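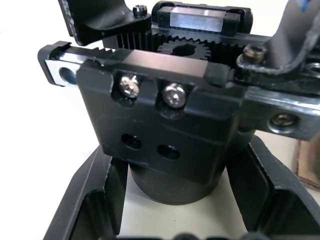 Wrist View Joins the Jurdale Collection

Apr 16, 2026

The Jurdale group has finished the first part of its new collection of examples for gripping small parts, and the second part is now under way. The first part has 911 recorded examples. Of these, 261 were made after the team changed the way an example is started, and these will be kept in a separate folder until the training results can be compared.

The biggest change since January is the wrist camera. Until then the team recorded only from a fixed camera at the side of the table, and the learning system had difficulty deciding when to close the fingers. From the wrist, the picture is mostly hardware: the black housing with its two silver socket-head screws, the toothed rack, and the small gear which meshes with it. This part of the view changes little between examples, but the team decided not to crop it. The rack and the fingers tell the system how far the gripper is open, and in the older recordings this information came only from the motor.

Myfanwy Trevor, who leads the recording work, wrote the rules for the operators. Each session has 25 examples and is done by one person without a change of operator. The work surface is kept white for all sessions in this part. Before the first example the gripper is opened and closed fully, and this movement is recorded too, under its own label. When an attempt fails, the operator doesn't delete it but marks it as failed and continues to the next one. "We lost many useful failures last year," Trevor says. "People wanted their session to look clean."

There are still problems to solve. The metal parts of the rails reflect the light, and in some older sessions the bright spots were so strong that the finger edges were difficult to see. The lamps have been moved higher for the second part. Also, the clock of the wrist camera and the clock of the motor recorder don't agree well in long sessions - a correction is applied now at the start of every example, and the Brandow software team is preparing a better one.

Four operators have been trained so far. The second part will use the same gripper with a larger set of objects, and the labels will follow the Zein naming list, so please don't use the short names from last year in new files. Groups who want to send objects for the recordings can write to the Jurdale desk. Objects should fit between the open fingers and should not have sharp edges.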